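Sturby Help > Simulation > Controllers and end effectors

Joint position or operational space control for comparing grippers in a kitchen sim?

Asked by Shahnaz Sultana
September 8, 2021
Viewed 193 times

I am comparing two controllers on the same arm in a simulated kitchen and would like a second opinion on the results before I go on to the second gripper.

Setup: one seven-joint arm, stock parallel gripper, fixed base for each episode. The policy outputs a target at 20 Hz. Controller A takes joint position targets and tracks them with a PD loop. Controller B takes end-effector pose deltas and runs them through operational space control (OSC) with fixed stiffness. Everything downstream of the action is the same: same physics step, same gripper command, same reset states. I run 100 episodes per controller per task.

Two tasks so far. One is moving a bowl by its rim. The other is reaching down into the sink basin and coming back out without touching the walls.

The bowl task is where the two differ most. With A the fingers get to the rim later but hold their height. With B they get there sooner and then sag during the last few centimeters, and in a fair share of the runs the lower finger strikes the outside of the bowl and pushes it. 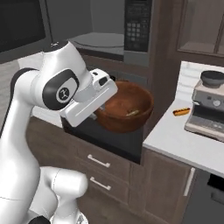
Bowl task, gripper at the left side of the rim.

What I have tried on B:

Raised translational stiffness from 150 to 300. The sag got smaller, but the arm rings when the fingers close.
Raised the damping ratio from 1.0 to 1.4. Ringing gone, approach now as slow as A.
Turned gravity compensation off and on again to confirm that it was on. It was.
Cut the maximum position delta per step in half. No change in the sag, fewer strikes.

The sink task goes the other way. A clips the front lip on the way in fairly often, and B almost never does. I did not expect the ranking to flip between two tasks with the same arm.

Questions:

1. Is the sag in B a gain problem or something in the model?
2. Is it fair to report one set of gains for both tasks, or should each controller be tuned per task?
3. Before I swap in the Rurer gripper, what should I hold fixed so that the gripper is the only thing that changes?

Physics runs at 500 Hz. I can post the controller config if it helps.

3 answers

Answer 1 (accepted)
Dušan Zelenák

Check the payload model first. A steady offset in the direction of gravity with OSC usually means the compensation term is computed from an arm model that leaves out the hand. "Gravity compensation on" only tells you the term is being added. It says nothing about which masses are in it. With fixed stiffness the error at rest is the missing force divided by the stiffness, which agrees with what you saw when you doubled it – smaller sag, still there.

A quick test: park the hand in free space well away from the counter, command a zero delta, wait two seconds, and log the height error. Then add a known mass to the hand link in both the physics model and the controller model and repeat. If the error doesn't change, the controller model is complete and you should look somewhere else. If it grows, the controller is reading a different model from the one the physics is using. I have seen this happen when the gripper is attached at load time and the controller keeps a cached copy of the bare arm.

Your joint controller would hide the same fault if its proportional gains are high. Print the joint errors at rest and see.

On the sink task, I would look at the path before the gains. Joint targets interpolated in joint space give a curved path at the fingertips, and over a basin the curve tends to cut the corner. OSC moves the hand in a near straight line between poses, so if your waypoints sit directly above the drain it goes down clean.
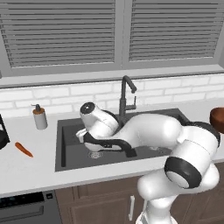

Sink task, hand down in the basin and forearm in front of the faucet.

Also consider where the forearm is. In a layout like this one the faucet limits the elbow more than the basin limits the hand. OSC leaves one degree of freedom to the null space term, and if the null space posture is set to the reset posture you may get clearance from the faucet for free that the joint controller has to earn through the policy. Log minimum distance to the faucet for both. If A and B finish with different elbow postures, say so when you report the result, otherwise a reader will put the whole difference down to the control law.

On question 2: tune each controller once, on a separate set of reset states covering both tasks, then freeze. Per-task tuning is acceptable if you give every controller the same tuning budget and write the budget down. I use 5 gain sets per controller.

On question 3, hold these fixed:

Tool center point. Define it at the midpoint between the closed fingertips for both grippers and recompute the offset. Do not reuse the old one.
Closing speed, in meters per second at the fingertip. A normalized command of 1.0 can mean different speeds on different hands.
Maximum grip force.
Fingertip friction coefficients, unless friction is the thing you want to compare.
Hand mass in the controller model, updated to match each gripper.

Expect the reset states to need checking too. A longer hand can start in collision from a pose that was fine before.

Answer 2
prokcombe_user

just use joint position. we ran OSC on Prokcombe for a few months and went back. too many gains and the results changed whenever somebody updated the arm file. joint position is slower but you get the same thing every time

also 500 Hz is low for contact with a thin rim, try 1000

Answer 3
tk_mushi

I agree with the payload check. Two additions.

The strikes on the outside of the bowl may be partly a collision geometry matter. Many bowl assets are built from convex pieces, and where the pieces meet the rim they can stand out a few millimeters past the visual mesh. Turn on collision rendering and look at the rim from the side. If it is too thick, both controllers are being scored against a rim that is harder to straddle than it looks, and the one with less height margin will come out worse. Fix that before you change gripper, because a hand with a narrower opening will suffer from it even more.

Second, 100 episodes is thin if the success rates are close. For the gripper comparison in March we ran 4,000 on Mushi, headless overnight, and two differences we had believed in at the smaller count went away. Use paired reset states as well – same seed for A and B – and compare them pair by pair.

Comments on Answer 1

Shahnaz Sultana: The controller was using the bare arm model. The free space test showed a constant offset, and it grew when I added mass to the hand. After pointing it at the combined model the offset is under a millimeter with stiffness back at 150. Rerunning both tasks now.

Dušan Zelenák: Good. Rerun A as well, even if it doesn't use the dynamics model, so that both sets come from the same build.

Shahnaz Sultana: Will do. Faucet distance is being logged too. The null space posture was set to the reset posture, as you guessed.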